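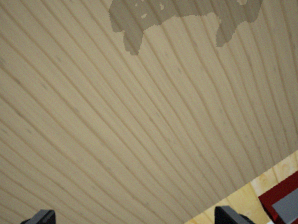

Issue 3, page 2

## Wrist camera view frozen or blank after a stop

Covers the sim bench only. For the real arm go to the Jusstead sheet, different connector, different reset.

Written up after the March 12, 2018 fault. What happened: Proseck run stopped on code 1751, operator cleared it from the pendant, arm started its approach again with the old camera picture still on the screen. Fingers went down into the table. Simulated table, so no damage, but the same config file gets copied to the real cell and there it would have been a bent finger or worse.

**CAUTION:** Do not clear 1751 from the pendant alone. The pendant clears the motion side. It does not restart the camera feed.

### What you should be looking at

Healthy view from the wrist: both fingertips at the bottom edge, bare tabletop between them, gripper shadow on the wood toward the top. Grain lines should be sharp enough to follow with your eye. If you have fingertips but no shadow, the light did not load, go to step 7.

Note: jagged edges on the shadow are normal at the low shadow setting. So are small lit patches inside it. Don't raise a ticket for it, we've had enough of those.

### Recovery

1. Hit pause in the Ornaditz panel. Pause, not Stop. Stop throws away the log.
2. Save the log. File > Save Run Log. Put 1751 in the name or it wont be found later.
3. Drop the speed limit to the lowest setting.
4. Close the camera window, wait for the light next to **Feed** to go gray, open it again.
5. Jog the wrist up a little. Up only. Watch the shadow while you do it. If the shadow moves on the table, the feed is live. If the arm position numbers change and the shadow doesn't, you are still looking at an old frame. Back to step 4.
6. Still stuck after two tries: quit Ornaditz completly and restart. Reload the log, check the arm pose matches what was saved.
7. Missing shadow only: Scene > Lights > Reload. Then step 5 again.
8. Clear 1751 on the pendant. Last, after everything above.
9. Run one empty approach at low speed, hand on the stop. Then put the speed back.

**CAUTION:** Fingertips alone prove nothing. They ride with the camera, so they sit in the same place in a live view and in a frozen one. Operator on the 12th saw the fingers, figured the feed was fine. Use the shadow.

### Feed timeout

The timeout was off in the config we shipped. Should be on, set to 500 ms. To check:

- Open the cell config, find `feed_timeout_ms`
- Value `0` means off. Change to `500`
- Save, restart Ornaditz, confirm the value stuck. Older versions write the 0 back on exit

With the timeout on, a frozen feed stops motion and locks the pendant clear until the feed is back. Test it: jog slowly upward, close the camera window while moving, arm should stop. If it keeps going do not run the cell.

### If you copied a config before this issue

Assume the timeout is off, on the real cell too. Check it there before the next run, power to the arm off while you edit. The Rawat cell keeps its own copy under a different folder, easy to miss.

### Still open

- Why the feed froze in the first place. Log ends before the stop
- Pendant message for 1751 still says "motion fault," no mention of the camera. Wording change requested
- Table collision check was on but only logged a warning. Set it to Halt for now, under Safety > Contacts

Repeat faults: send the saved log and the cell config together to Réjean Robichaud. Config by itself isn't enough.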